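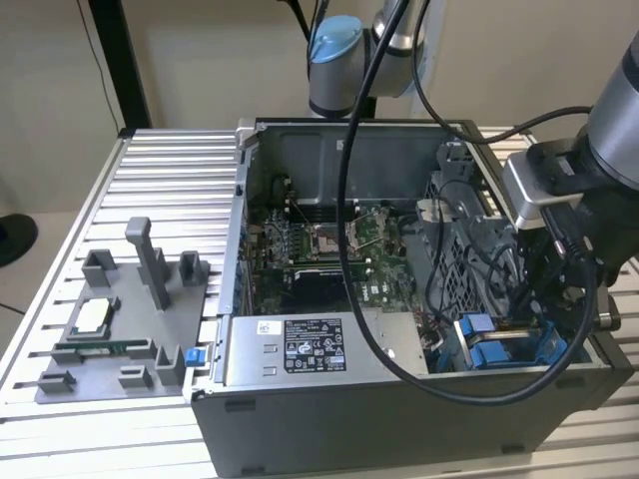

Open tower on the slotted table, side panel off, CPU socket empty.

December, 9:40 – booth 2, isolation and noise floor

Carrying on from the last entry. Oprea want the voice booth quiet enough for close-mic narration with the ventilation running, and at the moment it isn't. Shell is the Alent panel kit, door is the original Vascombe unit with the drop seal.

Noise floor first. Mic on the short stand at talker position, door shut, lights on, fan off: fine, nothing above the preamp's own hiss that I could pick out by ear. Fan on low: broad rumble, plus a tone near 200 Hz that is easy to hear on headphones. Fan on high: same tone, louder, and the grille starts to whistle. Tone does not move with fan speed, so I don't think it is blade passing. More likely the duct or the panel behind it.

Put a hand flat on the rear wall panel with the fan on low. Tone drops. Take the hand away and it comes back. Orhun Kocabaş tried the same on the ceiling panel and heard no change. So rear wall, lower half, left of the cable plate.

Took the inner facing off. Two of the 6 clips on that panel were not engaged and the mineral wool had slumped, leaving a gap along the top. Refitted the wool, engaged all the clips, ran a bead of acoustic sealant around the cable plate. Left the facing off for the first re-test, then put it back on and repeated. Tone is much lower in both cases. It is still there on high.

Door. Swept noise outside, mic inside. Leakage is worst at the threshold, hinge side. Drop seal touches on the latch side first and never quite lands at the hinge. Adjusted the plunger out two turns. Better, but it now needs a firm pull to close, and the talent will complain. Backed off half a turn as a compromise.

Duct. The existing lined section is 300 mm, straight. Plumis list a longer one with an offset bend that should fit the same collar. Asked for a drawing before ordering. The collar on our side is slightly oval and I would like to see their tolerance.

Settings used, for whoever repeats this: 48 kHz, 24 bit, preamp gain left at the taped mark, high-pass off, pad off. Files are in the booth 2 folder, named by fan speed and door state. The first two takes have my footsteps in them, ignore those.

To do
Orhun – re-check clips on the other rear panel
Me – grille off, repeat fan high without it
Me – reverb time again now the wool is back up
Ask Oprea whether fan low is acceptable for takes, high between takes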